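From the Flokau craft room: one basket, one job

Hi everybody, and happy July 4, 2022! The tea urn is fixed, the window still sticks, and I have finally done something about the tape.

If you came to the parcel packing morning in April you'll remember the hunt. We had 300 cards to send out and spent half the morning looking for something to close the boxes with. I found one roll under the coats and another in the fridge (I'm still asking about that). So when Roman Jasińska offered me a woven basket from the back of the Michalski closet, I said yes before the sentence was over.

My idea is a simple one – tape goes in the basket, the basket goes on the end shelf, and if you borrow a roll it comes back there. No scissors, no pens, no loose change. I wanted something low and open so you can see at a glance if we're running out, and sloping sides turn out to be lovely for this. You can get your whole hand in without scraping your knuckles, which I could never say for the old Brillby tin.

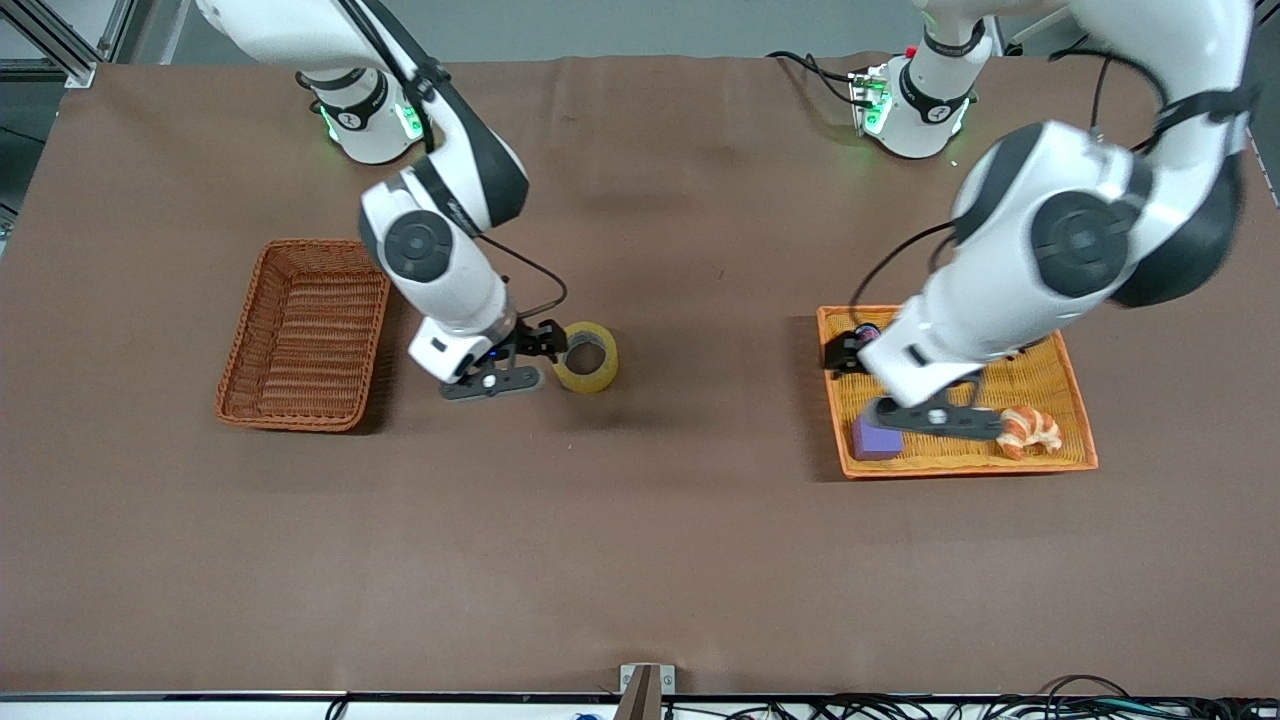
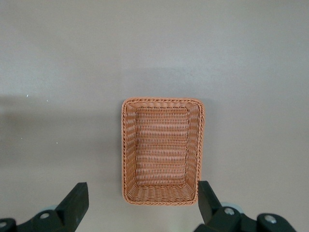
The new tape basket, still empty. The yellow packing tape is next to it in the first picture.

I'm very taken with the braided rim. My grandmother had one like it for bread rolls and I spent most of Sunday lunch running my finger along the twist. Please don't pick this one up by the rim when it's full, though! Put a hand under the bottom. Crumbs and bits of paper do get into a weave, and a dry paintbrush gets them out again much better than a cloth does.

We have 12 rolls coming with the next Cokard order, and I'd like to keep the clear and the brown separate if they'll fit. If they won't, I may go looking for a second basket the same size. Roman thinks there could be one behind the folding chairs.

Labels next – I've got 200 of the plain white ones and no plan at all. If you have a spare shoebox with a good lid, leave it by the sink with my name on it.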